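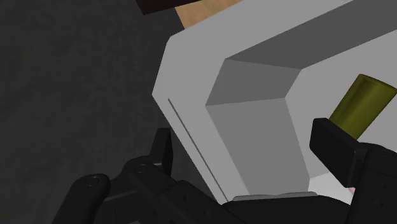

Gervasio Palma wants me to believe that a town can cut its trash by a third by charging people for it. I have heard this before, usually from someone selling something, and I told him so.

"I'm not selling anything," he said. "I weigh things."

What he weighs is the household waste of Riis, where families have paid by the bag since September. The first month looked good. I asked whether people were throwing out less or driving it to somebody else's dumpster.

"Some of that goes on," he said. "I can't give you a number." He did have one for complaints, which was 192. Most were about the price of the bags, two dollars each.

Nadiia Polishchuk runs a bakery on the hill and filed 2 of them. She says the plan was written by people who have never had to close a kitchen at night. "I recycle everything I can already," she told me. "So what am I being taught? I pay more and the truck still comes late."

Palma doesn't argue with her about the truck. He does say that Atitz, the next town over, tried the same thing and kept it. When I called Atitz, a clerk said they had kept it but had stopped publishing the weights. Palma hadn't heard that. He wrote it down.

The bags come from a supplier called Relinia, and low-income homes get a credit of 200 dollars a year - if they apply. I asked how many had. He said the forms were still being sorted.

"Ask me after the winter," he said. Polishchuk had the same request, though she wants the answer in writing.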